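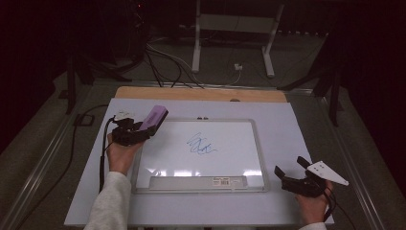 Week 4: hiding lag in online games. Your character and mine live on two different machines, and each one only hears from the other in bursts. In our practice game, Borora, a position update goes out every 40 milliseconds, and your screen has to draw something convincing in between! Think of the blue scribble on the whiteboard, with its loops and the stroke trailing off to the right, as a player's path. Pick a few points along it and join them with straight lines. The trailing stroke survives pretty well, but the loops turn into ugly corners.

Interpolation waits until two updates are in and draws the player moving between them. It's smooth and always a little behind. Extrapolation takes the last known speed and direction and guesses ahead — great on a long straight road, terrible when someone slams into a turn. Run both in Vellix on the Brorville map and watch the hairpin. It's my favorite demo of the whole course.
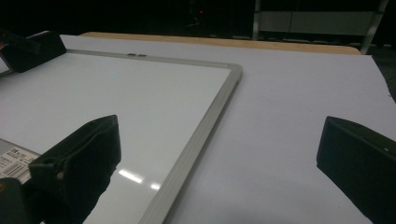
Ivan Kobzar asked whether you could just send updates more often and skip the guessing. You can, up to a point, but every extra packet costs bandwidth, and a late packet is still late.

For Saturday: read chapter 3, then add a snap limit to your Tak client. Try a curve through the last 4 positions too if you have time.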